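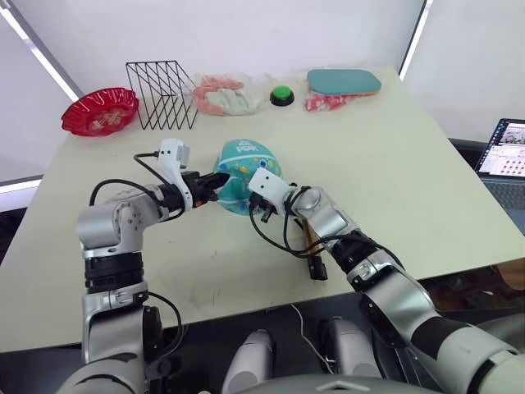 Teal helmet-shaped object with the PEAK logo, on the cream table

clumby_newts
Walked the Lelley pond path last night around dusk and WOW, the toads are moving. I stopped counting at 953 and my knees gave out after that — anybody else seeing this?

bloxham5
Over 1,000 here last year, but that was after two warm rains. Are you sure yours weren't mostly frogs? They come down to the water first.

clumby_newts
Pretty sure! Warty, grumpy, walking instead of hopping.

Pusitus
I'm with bloxham5, it's early for toads. Ours in Clumby don't budge until the nights stay warm.

mudpuddle6
Disagree, I had five in my window well already, and they were toads (one peed on me).

Pusitus
OK, fair, but five isn't a migration lol. Did you get any pairs?

clumby_newts
Tons, males riding piggyback all over. Going back at 6 if it rains.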